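Zesusholm animal guessing game, French edition

Bought from Hedasdale in June for two children learning French. We have used it most evenings at teatime.

The board stands up well on a smooth table. Each animal sits in its own hinged frame, and the flaps move easily enough for small fingers, though a few need a firm push.

The drawings are cheerful and the names are easy to read. Vache and Lion were learnt first. Rouge-Gorge took longer. Swapping the cards is fiddly, so we leave them in the same order.

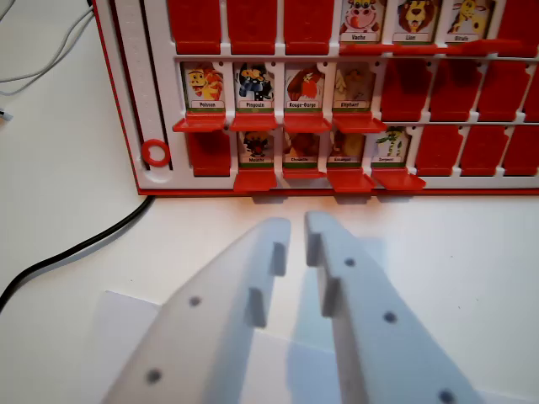
Verdict

Good value, dull box. I would buy it again.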